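Demonstration log, Tendham bench
Saturday, started 9.40

Picked up where we left off with the bolt sorting task. Plan for the day was to finish the remaining hand-held demonstrations and leave the remote control ones until the new leader arm cable arrives from Stellholm. Target for the set is 300 good episodes. Going by the index file we were 13 short this morning, not counting the ones flagged for a second look.

Before recording anything I redid the gripper width calibration. Fully open, fully closed, then open again, slowly, three times. The closed reading had drifted since the last session and the open one had not, so I suspect the zero and not the scale. Wrote the new values into the config on the recording laptop and kept the old file with _old on the end. If you are processing anything from before today, use the old one.

Session 1. First few takes were poor and that was me. I was moving at the speed I would use with my own hand, and the position track dropped out twice on the swing across to the tray. Slowed down, kept the wrist flatter, and the track held after that. Worth repeating for whoever does the next batch: approach, stop for a moment, close, stop for a moment, lift. The pauses feel silly but the Robles arm needs them at playback, as its gripper closes more slowly than a person squeezes a trigger.

Also stopped correcting mid-grasp. If the bolt slips, let it slip, open, go back and pick it up properly. Those recoveries are useful and we have very few. A half-corrected grasp teaches it to fumble.

Session 2, after tea. Tried the lower approach angle we talked about. It makes the pick easier by hand, but I am not convinced it will transfer. On the arm the wrist joint gets close to its limit in that pose, and last month it simply refused and faulted. I recorded 7 like this and tagged them low_angle so they can be left out of training without hunting for them. They do not count towards the 300.

Ran the Vorko converter on session 1 over lunch. It went through without errors this time, though it still writes the timestamps an hour out. Left that alone. The offset is the same for everything in the folder, so the streams line up with each other.

One thing I keep forgetting: the converter trims the start of each episode until it sees the gripper move. If you hold still at the beginning with the fingers open, that part is lost. Fine for picking, bad for any task where waiting is part of the job. Needs a switch. Added to the list.

Session 3. Background takes over the bare board, nothing to pick, fingers apart and a gentle drift from one side to the other. These are for checking exposure and for giving the policy some frames where the right answer is to do nothing much. Exposure locked, same setting as the sorting takes. Pale wood is the difficult case for us because the black fingers pull the automatic setting one way and the board pulls it the other.
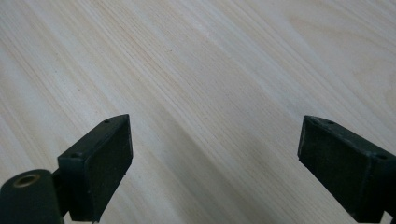 I also want to know whether the tracker can hold on to wood grain alone. The log for this session is over 3000 frames and I have only been through the first part of it. So far the position is steady while I move slowly and gets jumpy on the turn at each end. If that is the pattern all the way through, we should put the printed markers back along the rear of the bench for every session and stop arguing about how they look.

Checked the screws on the finger pads at the end and nipped them up. Should go on the start-up sheet, before calibration, or the width values mean very little.

Left to do:
Go through the rest of the session 3 log
Review the flagged episodes and either keep or bin them
Train on the set without low_angle, then again with it
Chase Stellholm for the cable

Batteries on charge, laptop backed up to the lab drive. Stopped at 4.15.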